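Home | Syllabus | Handouts | Lab hours

Wakell Project Handout 2 – Laundry

Most of you have read the August notes, so I'll skip the setup and get to what I care about – the hand that holds the cloth, and what the other one is up to! Look at both arms before you touch your code. The left hand is open and raised, and in your log I want its pose written down too (yes, every time). 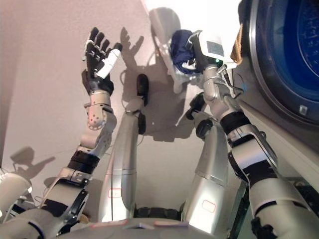 Navy cloth in the right hand, washer on the right.

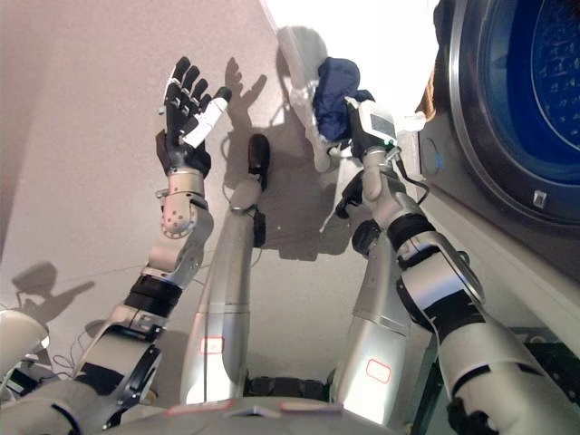 A student in the Oranura section asked whether the open hand should be parked lower while the other one works, as it eats up planning time and her team only gets 600 steps per run. Great question, and I don't have a firm answer yet. Try it both ways, cap your runs at 1000 steps, and bring me the logs on December 19, 2023.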